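O adido de leitura

Quando Cor Geerts chegou a Fatavden, em dezembro, deram-lhe um gabinete com aquecedor, uma secretária marca Kettler e um título comprido: adido de leitura junto do Ministério. Ninguém lhe explicou o que devia fazer. O homem da porta, o senhor Hodo, entregou-lhe uma chave e disse uma frase que Cor compreendeu só pela metade. Julgou ouvir a palavra "peixe".

A língua do país tinha 12 formas de dizer "amanhã". Uma servia para o dia seguinte, as outras para coisas que talvez não aconteçam. Cor aprendeu três e usava sempre a errada. Prometeu assim ao ministro uma biblioteca, e o ministro ficou comovido e abraçou-o diante dos funcionários.

Foi preciso, então, arranjar os livros. Cor escreveu à sua capital e pediu 1000 volumes. Responderam-lhe da vila de Cotier, onde ficava o armazém, que o caminho estava fechado por causa das eleições, e que tentasse de novo amanhã. A carta vinha na língua do país. Cor leu a palavra várias vezes e não a encontrou no dicionário.

Desceu à porta e mostrou a carta ao senhor Hodo.

"Esta é bonita", disse o velho. "A minha mãe usava-a quando eu lhe perguntava pelo meu pai."

Cor dobrou a carta. Lá fora passava um camião com um altifalante que prometia pão e estradas. Ficaram os dois a escutar até que a voz dobrou a esquina.

"E aquilo do peixe, no primeiro dia?", perguntou Cor.

"Que a chave era da peixaria. A sua ainda não está feita." 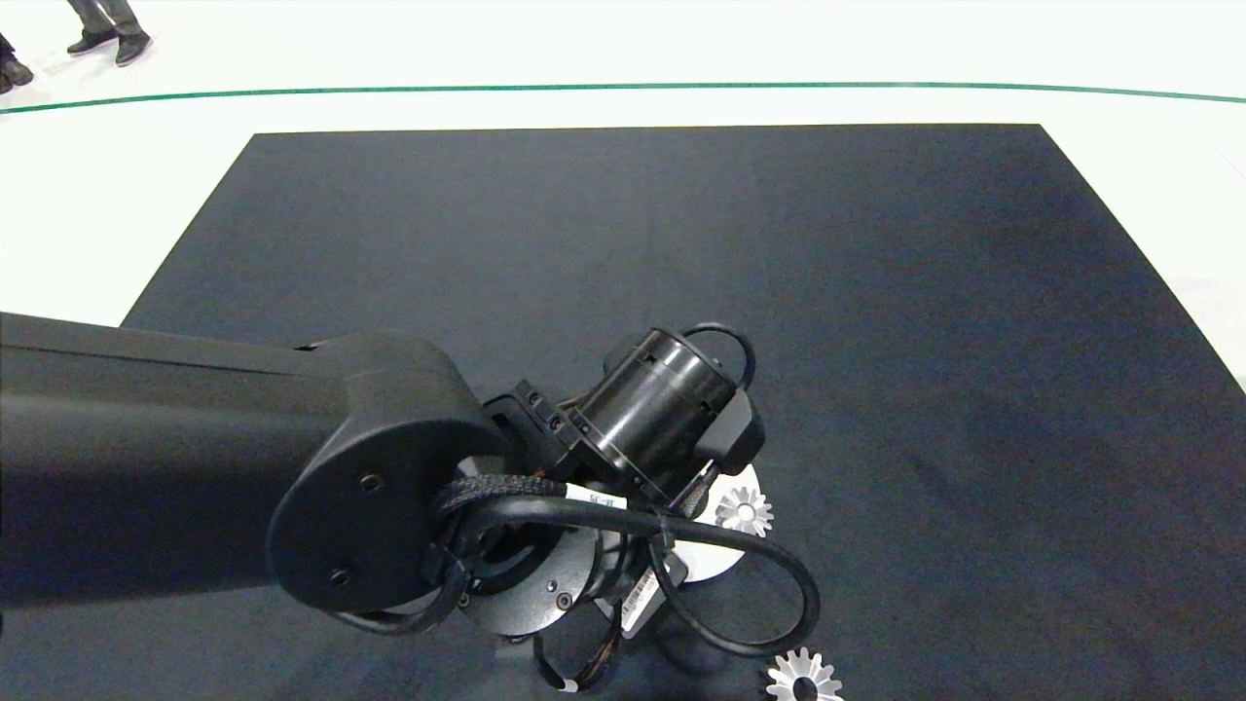 Braço preto sobre um tapete escuro.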